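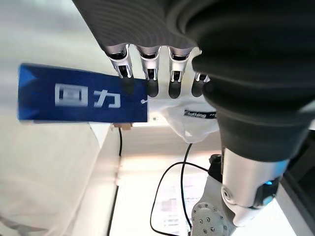

A multi-fingered robotic hand with a blue package.

The Zallska Code is a voluntary code of practice for robots that handle clothing, bedding and packaged goods in homes and home-like test rooms. It was drafted by a working group under Liv Öberg and Kjell Aasen and is kept up to date by the Medrano Institute. The current edition contains 216 clauses in 3 parts, covering the room, the machine and the records to be kept.

Room and layout

Part 1 deals with furnished rooms. Beds, lamps and floor coverings are to be left in ordinary domestic positions, and any change to the layout must be logged before the next trial. Cables on moving arms are to be checked by hand at the start of each session.

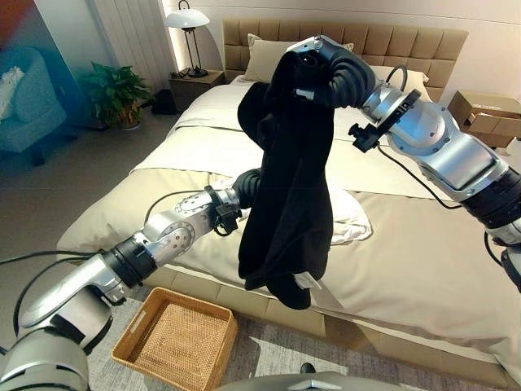
Two robotic arms holding a dark garment above a bed.

Handling of textiles

Part 2 sets limits on grip and speed. When two arms hold the same garment, neither may pull against the other beyond the force stated for that class of cloth — knitwear has the lowest limit. A held item must be lowered onto a surface before the grippers open, except in an emergency stop.

Cords, straps and drawstrings are treated separately in clause 24. The operator must note whether a cord is fixed at one end, and the arm must stop if tension rises while the gripper is closed on it. 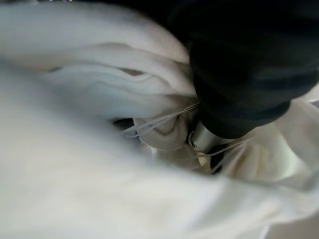 The clause was added at the request of Signe Berge, whose review of the first edition found that cords were being recorded simply as part of the fabric. Trial records must now list them as separate items and be kept for 30 months.

Reception

The code has been adopted by the test centre at Luscombe and by the equipment maker Sillilex. Gudrun Meinecke has argued that the force limits are too strict for heavy bedding. A revised table, prepared by Tia Naylor, was opened for comment in February.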